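We use cookies to keep this site working and to remember your settings. OK / Manage choices

Kirance Community Bread Project: progress report to the Pandell Fund
Last updated: February

Hi all,

I promised to get this to you before the end of the month and I'm just about making it (it's quarter to ten at night and the last loaves are cooling next to me, so forgive any crumbs!).

The big news first: the Saturday class is full. We have 12 people in every session now and a waiting list. Your grant has covered the hall rent through spring, plus flour, and I've spent $1,475 of it so far. The biggest chunk of that went on the second-hand deck oven from Donura. It heats unevenly at the back left, so we turn the trays halfway, but it bakes a far better crust than the old one ever did.

What's gone well? The rye starter, for one. Mrs. Tănase's family recipe has become the house loaf, and we've sent home about 200 jars of starter since fall. People text me pictures of theirs at all hours – I love it.

What hasn't gone so well is the measuring. We began with scales for everybody and a lot of folks went home, found they didn't own one, and gave up. So I've rewritten the first four recipes in cups and scoops, with the gram weights in brackets for anyone who wants them. It's less exact, and I do wince a bit when I see somebody pack the flour down, but more people are baking at home during the week and I'll take that trade.

The evening class is behind schedule. I'd planned to open it in January and we lost our slot in the hall to a choir. We have Thursdays from next month, starting at half past six, and I've already got names down for it. I haven't touched the money set aside for that, so it carries over as it is unless you'd like it moved.

Still to do: finish the recipe booklet (32 pages, mostly drafted), get the proofing cabinet door fixed, and find a cheaper source of whole wheat. If anyone at your end knows a mill that sells small sacks, please shout.

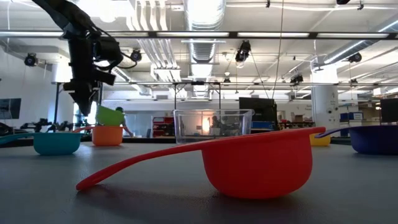

Margit Tangen wrote back that the leftover evening money can stay where it is until summer, and asked whether the booklet could give the gram weights first and the cups in brackets, at least for the rye.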